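Stotdale Floor Mounting Plate for Single-Arm Cells

Home > Robot Accessories > Bases and Plates > Mounting Plates

Part group: Zemon 12
Finish: black
Shape: square
Availability: usually ships in 13 working days
Price: on request

The Zemon 12 is a flat square plate for standing one tabletop-class robot arm directly on a floor. It replaces the tall pedestal in cells where the arm works at counter height and has enough reach to get there from below. Bolt patterns are cut to order. Send us the drawing from your arm manufacturer's manual with your order, including the revision of the manual you are working from.

The plate is supplied bare. Arm, controller, cables, stop devices and floor anchors are sold separately or come from your own supplier.

What this page covers

Most of the questions we get about floor plates concern safety paperwork more than the plate itself. The notes that follow are the ones Ikhsan Tambunan in our applications office sends out with every quotation. They apply to physical cells and, where noted, to layouts built in simulation before any hardware is ordered.

A mounting plate is not a safety device. Fitting one does not make a cell compliant with anything. The robot integrator has to carry out a risk assessment for the finished installation, and the arm, the tool on the end of it, the objects it handles and the room it stands in are all part of that assessment. The usual starting points are ISO 10218-1 for the robot and ISO 10218-2 for the application and cell. Check which edition applies at your site and whether your insurer or local authority asks for more.

Fixing and position

1. Fix the plate to the structural floor. Finished wood, tile or vinyl should not carry the load alone. If the room has a decorative floor, show the anchor detail on the drawing.
2. Set the distance to the counter from the arm's working reach at the far corner of the task area, then check the elbow. With a floor base the elbow can swing well above the counter and out to the side.
3. Mark the full swept volume on the plan, including the tool and the longest item it will hold. Doors and cabinets that open into that volume need to be listed.
4. Keep the cable exit clear and route cables where a person will not step on them.
5. Recheck anchor torque after the first 139 hours of operation and write the result in the cell log.

Working over a counter

Kitchen-type work is the most common use we see for this plate. The arm stands on the floor beside the island and reaches up and over to the top, where the gripper comes down on small items such as spoons.

Clear the approach path first. Bottles standing near the path are the items most likely to be knocked, so their positions should be in the task file and in the risk assessment. Flat utensils lie close to the counter surface, and the fingertips have to come close as well. Set the lowest permitted tool height in the controller, and treat a change of countertop as a change to the cell. 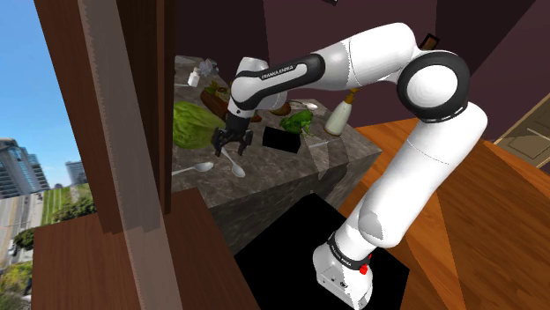 Simulated layouts

A simulated layout is good practice before cutting a plate, and we accept one with your order. Please observe the following.

Model the plate as a solid body with its true thickness. An arm drawn straight on the floor will give the wrong height at the counter.

Give the counter, walls and door posts collision geometry. A surface that only has a visual model will let the arm pass through it without any warning.

Do not use contact forces from simulation as evidence for contact with people. Those have to be measured on the finished cell, with the real tool fitted.

Keep the simulation file with the risk assessment and note the software version. If the layout changes later, update both.

Stops and access

An emergency stop has to be reachable from each place where an operator normally stands. A button located at the robot base should not be the only one, as reaching it can mean leaning into the swept volume. Our Favura stop station fits on a wall or a counter side and is ordered separately.

During teaching, use reduced speed and an enabling device. One person holds the device and has control of the arm. Anyone else stays outside the marked area - this includes visitors and sales staff.

Inspection

Look over the plate and anchors every 12 months, and after any collision. Check for movement at the anchors, cracks in the floor around them and damage to the finish. A plate that has shifted must be taken out of use until the anchors have been replaced and the robot position verified.

Ordering

State arm model, bolt pattern, floor type and whether leveling feet are needed. Plates for Oei series carts use a different pattern and cannot be exchanged with this one. For drawings and anchor questions, ask for Sutrisno Lau in technical sales.

Related items: Favura stop station, Zemon cable guide, Oei mobile cart, leveling feet set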